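How to Oil a Wooden Table

Oil is the easiest finish to keep up at home. It doesn't peel, small repairs blend in, and you don't need spray equipment or a dust-free room. It does take patience. Most of the time goes to waiting between coats, so plan on leaving the table alone for several days.

These steps are for bare wood or a table that was oiled before. If yours has varnish or lacquer on it, strip that first. Oil can't get through a sealed surface and will sit on top as a sticky film.

To find out which you have, put a few drops of water on the underside or on a leg. If the water soaks in and darkens the wood within a few minutes, you can go ahead. If it stays in beads, there is either a hard finish or a lot of old oil or wax. Rub the spot with a rag and mineral spirits. Wax will come off on the rag. Varnish won't.

What you need

Hardwax oil or pure tung oil
Sandpaper in 120, 180 and 240 grit
A sanding block
Lint-free cotton rags
A white nylon pad
Vacuum with a brush attachment
Nitrile gloves
A metal can with a lid, for used rags

I used Talach hardwax oil on my last two tables and Grultar tung oil before that. Both gave a good finish. The Talach dries faster and the Grultar has less smell. A small can will do a dining table with some left over for touch-ups.

Preparing the top

Clear the table and wipe it down with a damp cloth and a drop of dish soap. Wipe again with clean water and let it dry overnight.

Start with 120 grit if there are rings or scratches. If the surface is in fair shape, start with 180. Always sand along the grain. Scratches that run across it may not show on dry wood, but they stand out once the oil goes on. Use the block on flat areas and your hand on rounded edges. Don't press hard on the corners, especially with veneer.

Vacuum after each grit. When you reach 240, stop. I tried going up to 800 on a side table once and the oil hardly went in. The finish looked thin and had to be redone. 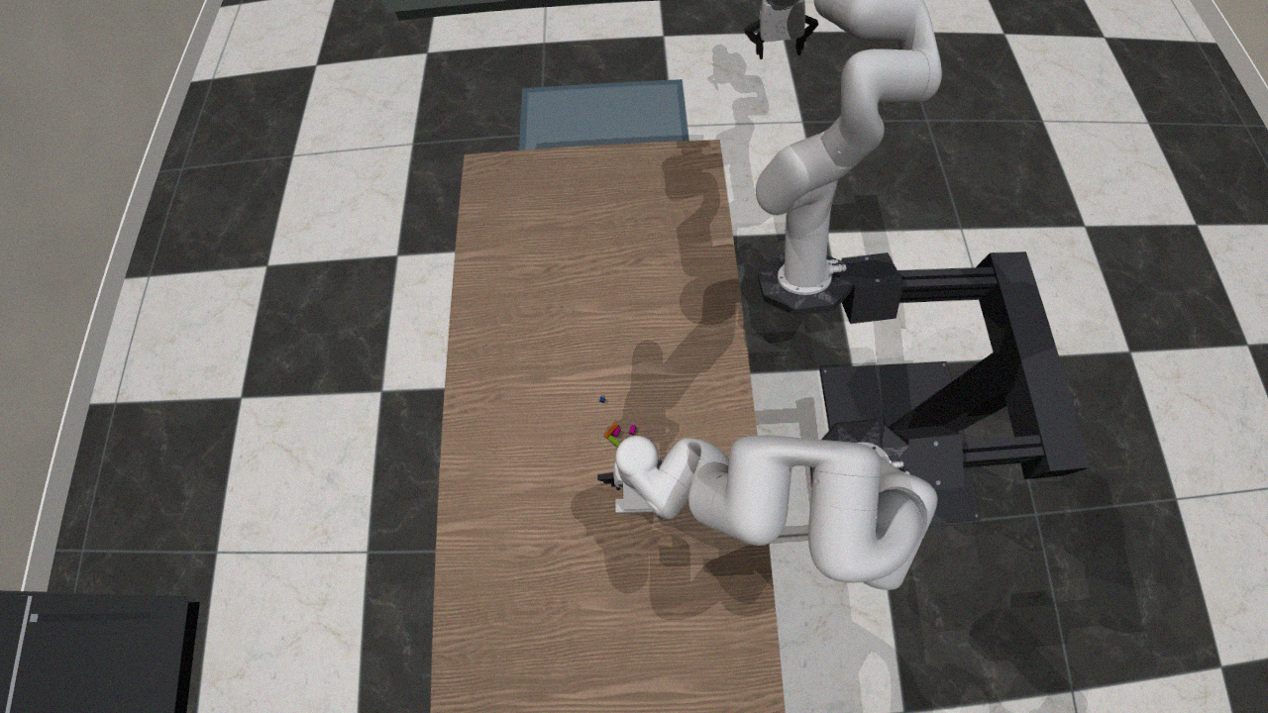
Wipe the whole top with a barely damp rag and let it dry. This raises the loose fibers, and the surface will feel rough again. Go over it lightly with the 240 paper, two or three passes, then vacuum.

Cover the floor near the legs before you open the can. Oil comes off tile without much trouble if you catch it early, but grout and unsealed stone will hold a stain.

Putting on the oil

Stir the can well, down to the bottom. Don't shake it. Pour a little onto a folded rag and work it into the wood with the grain. Do the underside first if you plan to oil it. Coating both sides helps the top stay flat – this matters most with solid boards.

Keep the coat thin. Leave it for 25 minutes, or whatever your can says, then wipe off everything that hasn't soaked in. Turn the rag often and change it when it gets heavy. Look across the top at a low angle with a lamp at the far end. Any shiny patches are extra oil and need another wipe.

Let the first coat dry for a full day. In damp weather give it two. Rub it lightly with the nylon pad, vacuum, and put on the second coat the same way. Two coats are enough for a desk. I give dining tables three.

Used rags

Rags soaked in drying oil can heat up and catch fire without a spark. Never leave them in a pile or throw them loose in the trash. Put them in the metal can, cover them with water and close the lid. Check with your local waste service about where to take them.

Curing and care

You can set light things on the table after two days. Wait 5 days before eating at it, and use placemats for the first few weeks. Pure tung oil takes longer, often a month, and the wood should have no oil smell left when it is ready.

Wipe spills soon after they happen. For daily cleaning, a damp cloth is enough. Stay away from ammonia and scouring powder. When the top starts to look dull or water stops beading, clean it, rub it with the pad and wipe on one thin coat.

Daichi Tsuchiya
Updated July 2024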